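Can the robots do my kitchen yet?

A reader wrote in after last month's issue to ask when a machine will finally clear up after breakfast. I'd love to know too!

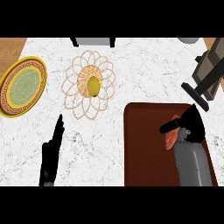
My own test is pretty humble. Can it pick up one small round thing and put it down where I want it, without chasing it across the counter? I asked Chukwuemeka Okafor at Nunditz, who spends his days running this sort of chore in simulation, and he laughed at me a bit. A program can practice the same grab 1000 times before lunch, he said, and then a real kitchen hands it a plate it's never met – and off we go again.

So my guess is still 10 years before I get to sit with my coffee while something else tidies up (my sister says 2, but she also bought the bread machine). If you've seen one do a real chore in a real house, write and tell me. I want to hear all of it, spills included.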